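Gristis Community Help > Robotics > School and club projects

Two-arm laundry folding: left arm keeps dropping out partway through a run

Posted by Muthoni Mussa, Oct 17, 2025
Tags: two arms, cables, student project, teaching by demonstration

I'm one of four students doing a senior project on cloth folding with two arms. The job is to take one piece of cloth out of a basket, lay it on the table, fold it and set it aside. We teach it by demonstration: one of us drives the arms by hand with a pair of leader arms, we record the run, and we train on the recordings. We have 150 good demonstrations so far and our teacher wants to see a working fold by February.

The problem is the left arm. When it goes to the basket and comes back, it sometimes stops answering. The control program reports a lost connection on the wrist motor, the arm goes limp, and we have to power everything off and start the run over. The right arm has never done it. It happens more when the arm is stretched out toward the far corner, but I can't make it happen on purpose.

What we've tried:
Swapped the two USB cables at the computer. No change.
Swapped the power supplies. No change.
Reinstalled the control software and set the motor IDs again. No change.
Slowed the arm down. It seemed better for one afternoon and then it did it again.

We are using the Plirkar control board, one per arm, and the arms were put together by last year's group, so I don't know how careful they were with the wiring. Is this a bad motor? A new one costs more than we have left, and I'd like to be sure before I ask for money.

Second thing, if anyone has time: when the arm does stay up, the folds are poor. It grabs the cloth, but the corners end up in a different place every time. Should we just record more?

3 replies

Szűcs
Member, 789 posts

Don't buy a motor yet. You've already ruled out the computer side and the power side, and the fault shows up when the arm is reaching. That points at the cable or at one of the plugs along the arm. A motor that is going bad will usually get hot or complain about load, and it will do it near home as well as far out.

Do this with the power off. Unplug the cable at the wrist and at the base and look at both ends. Check for a pin that has backed out of the plastic housing. Push on each wire gently with a toothpick. If one moves, you've found it, and a new crimp costs next to nothing.

If the plugs look fine, power up, leave the arm resting on something, and run a program that only reads the wrist motor position over and over. While it reads, have someone bend the cable by hand, a few inches at a time, starting from the wrist. Keep hands away from the joints. When the reads fail you're holding the bad spot.

Then look at how the cable is tied. The wire should be held at a link, never across a joint, and there should be enough slack at the elbow for the arm to go fully straight. Last year's group may have tied it with the arm folded up. Tied that way it looks neat and pulls tight as soon as you reach. Move the arm by hand through everything it does in a run, basket included, and watch the cable the whole way before you trim the new ties.

On our setup we leave a big loop up at the wrist and tie lower down.
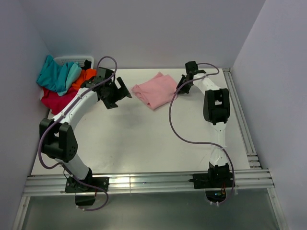 The loop does get in the way now and then. If it hangs low it can brush the cloth, and the training will pick that up as if it mattered. I would still take that over a tight cable. You can get most of the hang out of it by adding one more tie on the lower link, loose enough that the cable can slide through.

Also check the screws on the base plate while you're down there. Ours had worked loose after 12 sessions and the arm was rocking a little on the rail, which pulled on the wires underneath.

Vignesh Murthy
Club mentor

Agree with Szűcs on the cable. On your second question, I wouldn't record more until you've looked at what you have.

Sort your 150 runs by who was driving. With four of you, I expect you have four ways of folding. One person grabs the near corner first, another flattens the cloth before doing anything, and so on. The model gets all of it mixed together. Write down one way of doing it, in order, and tape it to the wall. Ours says which arm takes the cloth out, where it gets put down, which arm holds and which one folds, and where the finished piece goes. It's 18 lines and the students complained about every one of them, but the folds got a lot more even after that.

Start with one kind of cloth too. Hand towels are good. Leave T-shirts for later, the sleeves are their own project. Once towels work, change the color and then the size, one thing at a time, so you know what broke it.

Some smaller points:

Throw out any run where the arm dropped, even if you finished the fold afterward.
Keep the basket in the same spot. Put tape marks on the table for it.
Start each run with both arms in the same pose. We were sloppy about this and it cost us two weeks.
Watch the other arm. Beginners drive one arm well and let the second one drift, and then it's sitting where the cloth needs to go.

If you want to compare notes, our club uses Prinon to store the recordings and tag them by driver. A spreadsheet does the same thing if you keep it up to date.

Muthoni Mussa
Original poster

Thank you both. It was the plug at the wrist – one wire had backed partway out and you couldn't see it until the cable was off. I pushed it back until it clicked and cut the tie at the elbow, which was tight like Szűcs said. We did a full afternoon of runs to the basket and back with no dropouts. I'll put a new plug on anyway when the parts come.

I went through the recordings by driver and yes, we all fold differently. I fold left to right and the other three don't. We're writing the sheet now and will probably redo most of the set with towels only.

Marking this one as solved. I'll start a new thread if the towels give us trouble.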